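Robot learns to stop short of the furniture, mostly

Researchers at the Skirkar lab in Cledthorpe say they have taught a simulated robot gripper a skill most toddlers pick up the hard way: slowing down before it runs into something large.

The method is called Pramix, and the group posted a paper on it on 26/07/2026. It goes after a dull problem that eats up a lot of computer time. A gripper that steers by a camera mounted just behind its own fingers is fine as long as it can see edges and corners. Move it up close to something big and plain, and the view turns into a wall of one color. At that point most control programs either freeze or press on with great confidence, and the confident ones do more damage.

"A flat brown surface looks the same from one inch as it does from ten," said Oda Ekström, who leads the project. "We spent a winter finding out how much the same."

Pramix gets around this by keeping a short memory of the last useful view and paying extra attention to whatever edges remain. If a single edge is still in sight, the program tracks how fast it slides past the fingertips and works out the distance from there. Where the edge meets the floor is worth even more, and the program has been trained to hang on to that spot for as long as it can.

The training took place entirely in simulation, in a world with all the decorating ambition of a swimming pool.
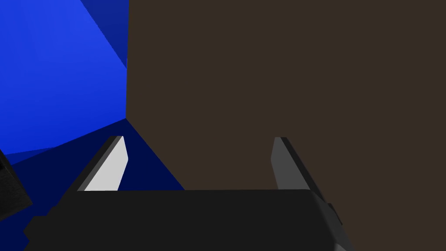
The simulated gripper, fingers open, close to a large brown object in the Pramix test world.

The team ran 1198 approaches with the new method and the same number with Aasen, the lab's older control program, which has been in use since before anybody there can remember choosing it. Aasen bumped into the target 182 times. Pramix did so 118 times. The paper calls this "a substantial reduction," which is fair, and leaves out that 118 is still a good many bumps for a machine whose one job in the test was to avoid bumping.

Most of the remaining failures came when the gripper drifted sideways and lost the last edge altogether. With nothing left to track, the program falls back on memory, and its memory goes stale quickly. Ekström's group tried making it longer. The gripper then became so attached to where things used to be that it got worse, and the idea was dropped after 2 rounds of training. It gets a paragraph in the appendix.

There was also an early version that scored a perfect zero on collisions. The students were pleased until they looked at the replays and saw that it had learned to stay where it was. The scoring now includes a penalty for not going anywhere.

Plain surfaces and flat lighting were chosen on purpose, according to the paper, which argues that wood grain, stickers and shadows all give a camera extra hints. A program that copes without them should find a real room easier. Reviewers may want to see that shown, as real rooms also have reflections, glare and people who move the chairs.

Ekström agrees that this is the weak point. The lab has a physical arm set aside for the next stage and hopes to have first results by December. The starting target will be a cardboard box, picked for being large and plain, and for costing nothing to replace.

The lab plans to release the training code once the comments have been cleaned up. Ekström would not give a date for that, and said some of the comments were hers.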